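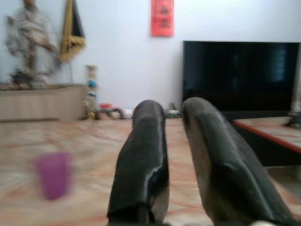
Tuvness Greifmodul für Robotik-AG und Wettbewerb

Artikelgruppe: Unterrichtsausstattung Robotik
Hersteller: Fedura
Einsatzbereich: Sekundarstufe I und II, Arbeitsgemeinschaften, Schülerwettbewerbe

Produktbeschreibung

Das Greifmodul Tuvness ist ein Zweifinger-Greifer mit Handgelenkkamera für den Einsatz in Arbeitsgemeinschaften und Projektkursen. Es wird am letzten Gelenk des Schulroboterarms Warkinex montiert und über dessen Steuergerät mit Strom und Daten versorgt. Ein zusätzliches Netzteil ist nicht erforderlich.

Die Kamera blickt an den beiden schwarzen, vorn abgerundeten Fingern entlang auf den Arbeitsbereich. Lernende erhalten damit dieselbe Ansicht, auf deren Grundlage auch das Programm die Lage eines Gegenstands bestimmt. Als Übungsobjekt genügt ein einfacher Kunststoffbecher. Bei schneller Bewegung des Arms zeichnen sich Becher und Tischfläche unscharf ab, während die mitgeführten Finger vergleichsweise klar bleiben. Die Unterrichtseinheit 3 behandelt diesen Zusammenhang zwischen Verfahrgeschwindigkeit, Belichtungszeit und Erkennungsqualität.

Verwendung im Wettbewerb

Das Modul ist für den Schülerwettbewerb Tillman in der Kategorie »Greifen und Ablegen« zugelassen. Gewertet wird die Aufnahme eines Bechers und dessen Ablage auf einer markierten Position. Die Teams dürfen die Fingerbeläge austauschen, die Position der Kamera jedoch nicht verändern. Maßgeblich ist die Wettbewerbsordnung in der Fassung vom Mai.

Die begleitenden Unterrichtsmaterialien wurden von Guoqing Wan erarbeitet und von Tamsin Haverford fachdidaktisch geprüft. Sie umfassen Arbeitsblätter, Musterprogramme und einen Bewertungsbogen für Projektarbeiten. Vorkenntnisse in einer textbasierten Programmiersprache werden empfohlen; für die Einführungsstunden steht eine grafische Oberfläche zur Verfügung.

Technische Angaben

Maximale Traglast: 300 g
Speicher für Bewegungsabläufe: 1000 Einträge
Anschluss: Systemstecker Warkinex
Ansteuerung: grafische Oberfläche oder Python-Bibliothek

Lieferumfang

Greifmodul mit montierter Kamera
Ein Paar Ersatzbeläge
Anschlusskabel und Montageschlüssel
Lehrerhandreichung in gedruckter Form
Zugang zu den digitalen Unterrichtsmaterialien

Der Roboterarm und die Übungsobjekte sind nicht Bestandteil der Lieferung.

Sicherheitshinweise

Der Betrieb ist nur unter Aufsicht einer unterwiesenen Lehrkraft zulässig. Während der Bewegung des Arms ist der Arbeitsbereich freizuhalten. Vor dem Wechsel der Fingerbeläge ist das Steuergerät auszuschalten. Gefäße sind im Übungsbetrieb ausschließlich leer zu verwenden.

Bestellung und Leihe

Schulen können das Modul einzeln oder als Klassensatz mit 10 Stück beziehen. Für die Vorbereitung auf den Wettbewerb besteht die Möglichkeit einer befristeten Leihe. Der Antrag ist von der Schulleitung zu unterzeichnen und muss den Namen der betreuenden Lehrkraft enthalten. Leihgeräte sind vollständig und in gereinigtem Zustand zurückzusenden.

Stand der Produktangaben: 14.8.23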